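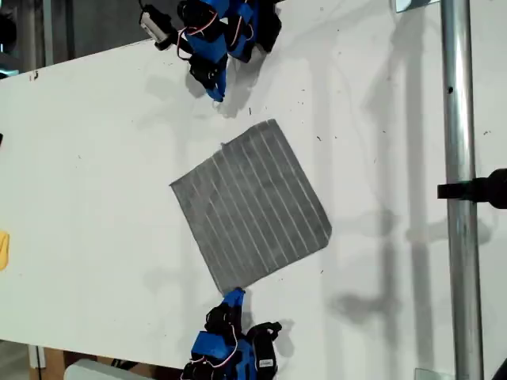 Ploltis open lab in June, notes on the cloth station

kerf_width
Went to the afternoon session. The cloth station had the longest line, so I only got 40 minutes at it. Writing this up while I still have the numbers in my notebook.

Setup: two multi-finger hands facing each other across a white table, blue printed finger segments, servos at the joints, wiring run on the outside. The presenter was Everaldo Fontes. The task is to find a corner of a cloth lying flat, pinch it, lift, hand the next corner to the other side, and fold. The small test cloth is 254 mm on a side, which he said came from a 10 inch cutting template they already owned.

The planner is called Falcão. It picks a corner, estimates which way the stripes run, and uses that to decide the approach angle. Servo commands go out on one bus per hand. The control loop was quoted at 1000 Hz on the host, but he said plainly that the servos do not accept new targets anywhere near that fast.

Failure modes I wrote down:
- fingertip slides over the corner without getting under it
- fingertip gets under, then pushes the whole cloth
- good pinch, but the second hand arrives early and bumps the first

The middle one was the most common while I was standing there. I did not keep a tally.

dmoreau_ctl
Did he say what the loop is closed on? 1000 Hz on the host means very little if the only feedback is servo position.

kerf_width
Position plus motor current. No tactile sensing in the tips. Current is used as a contact threshold: close until it passes a set value, hold, then lift. They tune the threshold per fabric by hand.

dmoreau_ctl
Then it is current sensing through a geared hobby-class drivetrain. Friction in the gearbox will be larger than the contact force on a thin cloth. I would expect false contacts in both directions.

stripfeed
I was at the earlier session and asked that exact question. Answer was that yes, on thin material the threshold is close to useless, and they go by commanded position there. On terry or microfiber towels there is enough thickness to compress and the current rise is clear. That is why the towel gets used for most of the demonstration and the flat gray square gets used for the corner search.

kerf_width
That matches what I saw. The towel grasps held better. Different problem, though. With the towel they were taking a fold in the middle of the fabric, so there is no edge to find.
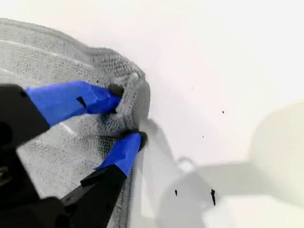 Pinch on the gray towel, black fingertips closed on the fold

pallet_jack_77
Which is my objection to the whole station. Grabbing a bunch of towel is easy. We had a two-jaw gripper doing it at work years ago with foam pads and an air cylinder. Picking a single layer off a stack is the job that matters in a laundry or a cut-and-sew shop, and I saw none of that.

stripfeed
There was a stack test on the sheet handed out at the door. It was listed as not running.

pallet_jack_77
So none of that.

simone_p
Simone Pimentel here. I work on the hands at Ploltis. A few corrections and answers.

The stack test was pulled that morning. The separation step uses a Gutell air nozzle and the fitting was leaking. It was running again two days later, which does not help anyone who came to see it.

On current sensing: dmoreau_ctl is right about friction. We subtract a free-motion baseline recorded for each joint at startup. It helps with slow closing. It does not help after the gearbox warms up, and by the end of an afternoon the baseline is stale. We re-record it between sessions, and we should do it more often.

On pushing the cloth: the tip has to approach at a shallow angle and the table is too slick. We have tried a rubber mat. Corner pickup improved and flattening got worse, because the cloth no longer slides when we want it to.

dmoreau_ctl
Thanks. Have you considered putting a load cell under the table instead? One sensor, no wiring through the fingers, and you get normal force at the tip as long as a single hand is in contact.

simone_p
Tried with one hand and it works well. With both hands down you only get the sum. We may still use it for the corner search, where one hand is normally waiting.

pallet_jack_77
What is the cost per hand? And why so many fingers if the grasp is a pinch?

simone_p
I can't give a price, these are lab builds. The pinch uses two fingers. The others are used for holding a layer down during the fold. If your product is a stack of identical towels you do not need them, and I would tell you to buy a jaw gripper.

pallet_jack_77
Fair. I still think a two-jaw gripper and a better table would get you most of the way on the corner problem too.

kerf_width
I don't agree for the flat cloth. A jaw gripper has to straddle the edge, and with no clearance underneath you are back to scraping. The printed fingers at least let you change the tip angle without moving the wrist.

pallet_jack_77
Cut a slot in the table.

stripfeed
Then the cloth has to be over the slot.

hmlathe
Was the Nedora cell open to visitors as well, or only by appointment? It was on the map but the door was closed when I went past.

simone_p
Appointment only this time. Ask at the front desk for the next one, they keep a list.

kerf_width
One more from my notes, for anyone going: if you want to see the corner search, ask for it. The default run starts from the towel, and the square only comes out when somebody requests it.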